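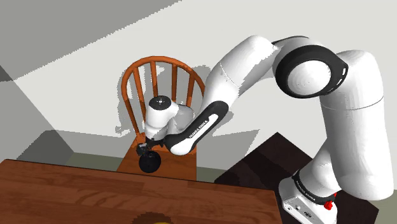 Thursday, December 19, 2019

Budget day at last! I have been looking forward to this since August, when Lucimara first wrote "arm???" on the whiteboard and then refused to rub it out. I took the laptop in early and had the kettle to myself, and by half past eight I had the simulation running with the Franka in it, the table in front and the chair behind, and a black ball for it to go after. I must have run it a dozen times before anyone else got in. I still get a little jump of excitement when the gripper comes down over the ball.

Dirk wanted to know what a chair had to do with anything. Fair enough, but our customers have chairs, and I would much sooner find out now how far the arm can reach over one than in spring with the real thing bolted down. He watched two runs with his coat still on and then asked about the floor plates, so I think he is coming round.

Now the money. The mount from Onetti is 3,380, more than I'd hoped, but it includes the plate and the bolts and they will drill it to our pattern. Plolidier want 900 for the safety fencing, or 500 if we take last year's panels (same height, different colour – who cares?). I've put down the 500. Benito says we should keep some back for spare fingers, and he is right, he has been right about spares every single time, so there's a line for that too. Cables I forgot completely. Added them after lunch.

The arm itself we may rent for the first half year through Araújo. Rosimeire is going through their contract tonight, bless her, mainly the part on who pays for transport if it has to go back. I'd love to own one outright! But renting lets us try it on the real jobs first, and it leaves enough for Oğuzhan to go on the course, and he has been so patient about that.

Still to do before the break: measure the doorway, ask Clomby whether the 54 hours of support can be carried over, find out if our sockets are any good on that side of the room. Also move the table closer in the simulation and run it again, as I have a feeling we could manage with a smaller bench.

Home late, soup, far too awake to sleep. I keep working out where the fencing gate should go. Left side, I think, nearer the sink.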